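Grandstead Table Refresh: Gallery

Posted April 10, 2021

The round tables at Grandstead were due for attention. They get used for meals in the morning, mending and paperwork in the afternoon, and card games at night, and the white tops show everything. Over February we went through them one at a time, cleaned the surfaces, checked the hardware and decided which ones to keep.

The notes on this page were put together by Jeanie Munro, with help from Mathias Gisler on the repairs. Click through for the larger size.

The tops

White was chosen years ago because the room gets little daylight in winter. It brightens the place up, but it marks easily. Most of the gray smudges are from pencil, newsprint and the rubber feet of desk lamps. A damp cloth takes off the newsprint. Pencil needs a little baking soda on the cloth, rubbed lightly in circles and then wiped off with clean water. Lamp feet are the worst, and a few of those marks are staying.

We don't use scouring powder on any of the tops. One was cleaned that way before we took over the room, and it has a dull patch that catches dirt faster than the rest.

Cloths

Blue cloths are for the tables and yellow ones are for the kitchen. Ottilie Grabner started this system and it has held up well. We bought a pack of 200 blue ones from Lerkico, the thin kind that can be washed a few times before they go in the trash. Please wring them out and put them in the wash bin by the door when you finish.
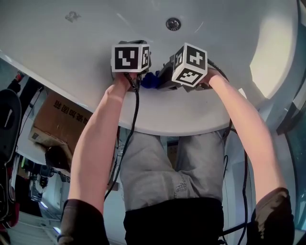

Edges collect more grime than the middle does, mostly from hands and sleeves. Wipe the rim all the way around, then reach under and do the first couple of inches of the underside too. Crumbs and glue end up there, and so does chewing gum. A plastic scraper from the drawer will lift gum without hurting the finish.

Hardware

Mathias went over the fittings with a hand screwdriver. Almost 100 screws needed tightening across the whole room, and 2 had to be replaced with a longer size from Camenzind. If a table rocks after this, check the floor first. The boards near the radiator are uneven and a folded piece of card under one foot is usually enough.

Boxes and storage

Supplies come in cardboard boxes, and those tend to stay beside the tables longer than they should. Flatten the empty ones and stack them in the hallway. Full ones go on the low shelves with the label facing out.

Still to do

Two of the tops need refinishing. Nawal Berrada has asked Millumico for a price and is waiting to hear back. Until then both tables are fine to use with a cloth over them.

The chairs will be done next. Felt pads are already here, in the second drawer under the window.

Back to all galleries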